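Stand: Mi., 9. April

## Geschirrtücher und Putzlappen richtig pflegen

Neue Geschirrtücher nehmen anfangs kaum Wasser auf, weil noch Appretur im Gewebe sitzt. Zweimal ohne Weichspüler bei 60 Grad waschen, danach trocknen sie ordentlich ab. Weichspüler auch später weglassen, er legt sich auf die Faser.

**Fettflecken:** Einen Tropfen Spülmittel direkt auf den Fleck geben, mit den Fingern einreiben und 7 Minuten liegen lassen. Erst dann in die Maschine.

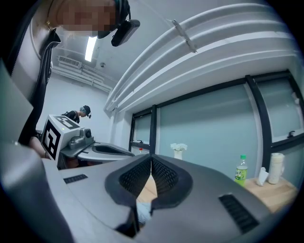
**Muffiger Geruch:** Feuchte Tücher nie in den Wäschekorb werfen, sondern über die Stuhllehne oder den Wannenrand hängen. Riechen sie trotzdem, 5 Esslöffel Waschsoda in einem Eimer heißem Wasser auflösen und über Nacht einweichen. Nur für Baumwolle und Leinen, nicht für Wolle oder Seide.

**Flusen auf Gläsern:** Für Gläser einen eigenen Stapel Leinentücher führen und nie zusammen mit Frottee waschen.

**Falten:** Leicht feucht glatt ziehen, Kante auf Kante legen und mit der flachen Hand ausstreichen. Bügeln kann man sich dann sparen. Halbleinen von Domínguez bleibt bei mir etwas steifer, das gibt sich nach der sechsten Wäsche. 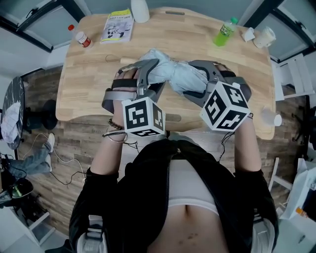
*Blau-weißes Tuch, noch zerknüllt, auf der Holzplatte.*

**Ausmustern:** Dünn gewordene Tücher in Viertel schneiden und als Putzlappen verwenden. Für Schuhcreme und Möbelöl nur die ältesten nehmen. Ölgetränkte Lappen können sich selbst entzünden, also draußen ausgebreitet trocknen lassen und erst danach in den Restmüll geben.

Ozan Akyol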